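Kitchen Tips: Before You Pay for a Counter Arm

The Dosetti starter plan puts a robot arm on your counter and charges $200 a month for the software that goes with it. I had one from Palside for a trial that ended in July. These notes are for people thinking of doing the same.

Clear the counter first. The arm needs room to swing, and a toaster or a knife block will slow down every job. Wipe up crumbs and grease before you start.

Run each new task in the simulator before you try it with your own dishes. The Dosetti software comes with one, and a mug is a good first object. Set the grip on the wall of the mug near the rim. Save the grip under a name you will recognize later, as the default names are only numbers. Mine was 1068 and I lost it twice.

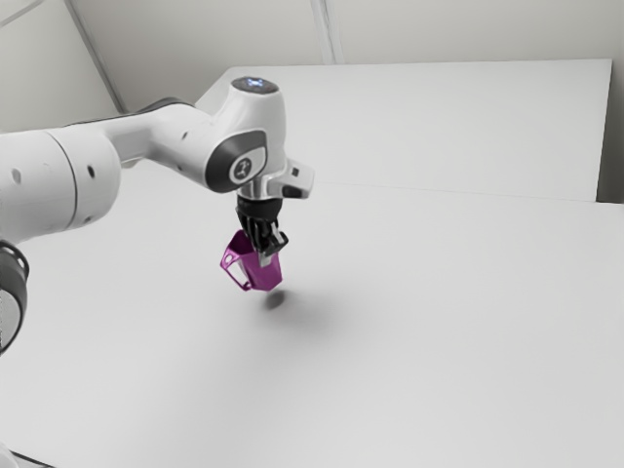
Start with the slow speed setting and leave it there for the first week. Use a plastic cup when you move to the real counter. Thin glass and anything with a gold rim should be washed and put away by hand.

Clean the fingertip pads with a damp cloth and a drop of dish soap. Dry them well. Do not use spray cleaner near the joints.

Palside sells spare pads in packs of 3. Order one with the kit, as mine took a while to come.

I would pay for the plan again if it were half the price. For one person with a small kitchen, a good dish rack does the job.

Zubaida Naqvi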